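# Teaching the arm by remote: stuff people keep asking me

I run the remote demo sessions for Sedetitz, and I get the same questions every week, so I finally wrote the answers down.
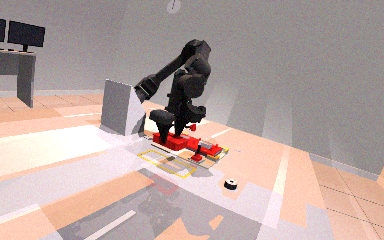

Most of what you need is a decent mouse hand and some patience. Omolara Nwankwo had never touched a controller before March and she now records cleaner demos than I do!

**Do I need the real arm?**
Nope. Everyone starts in the simulator. You drive the gripper from home and we save every move you make.

**How many demos count as a full set?**
40 per task. Yes, it gets dull around the middle -- put some music on.

**How long can one demo run?**
90 seconds, then it stops on its own. If you're creeping up on that, you're probably fussing over the last inch.

**I dropped the block. Do I start over?**
Please don't! Pick it up and carry on (if you can reach it). The robot learns a lot from seeing a fumble get fixed. Just don't drop things on purpose -- Bello Adeyemi checks the recordings and he can tell.

**My fingers close but nothing gets picked up. Help?**
Nearly always you're too high. Swing the view to the side, come down a bit more, then close slowly.

**When do I get to try the real one?**
After 12 approved sets. Write to me and I'll find you a slot at the Prirkport lab.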